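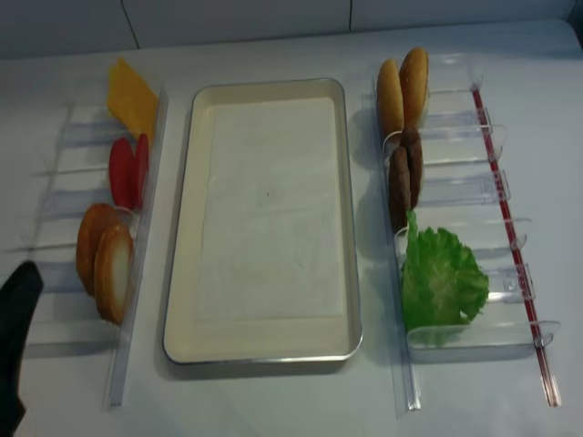
Cheese, tomato and bread on edge in the rack, with the tray waiting beside it.

Stand Your Sandwich Up

By Hiba Saliba

Print this page | E-mail this to a friend

I have become a complete convert to the upright sandwich station, and I would like to take a few of you with me!

For years I built sandwiches the way my mother did, with everything lying in piles on a cutting board. Tomato slid into cheese, the bread got soggy underneath, and whatever I wanted was always at the bottom. Then I started standing things on edge, like records in a crate, and lunch got fun again. You see the bread, you see the tomato, you pick one out and the rest stay put (mostly). Two slices of tomato can lean on each other all they like. They can't reach the cheese.

I love the clear racks best. A wooden one is prettier, I'll give my neighbor Grosik that, and he has argued it with me over many a Saturday lunch. But I want to see my food from the side. With tomatoes that red, why would you hide them?

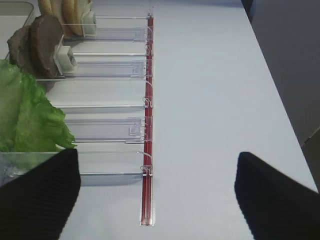 A lane for everybody

Burgers are where the whole idea sings. Buns in one lane, patties in the next, each with a little white block holding them upright. Yes, a patty on its edge looks odd the first time, all that rough brown surface facing sideways. Get over it! A plate of stacked patties is a plate of patties stuck together, and I have pried apart enough of them with a butter knife.

Lettuce is the rebel. A good ruffled leaf won't be filed like a document, and I wouldn't want it to be. Let it flop over the divider and be the big green show-off it is. My friend Haddad trims hers to fit, and I think that's a crime against crunch.

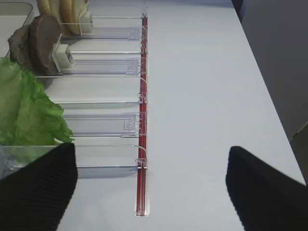 Leave a lane empty

This is my strongest opinion. Don't fill every slot. Someone will turn up with pickles, or a second cheese, and they should have somewhere to go.

And please, have one thing that isn't in the rack at all. For me it's a cookie, thin and plain, set down by itself. I want it toasted at the rim and pale in the middle, with no chips and no icing. Two would be fine too.
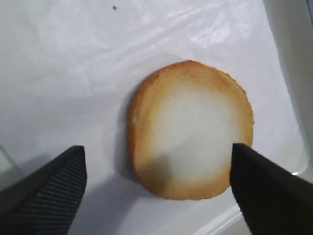 Brown at the edge, creamy in the center.

E-mail this to a friend | Print this page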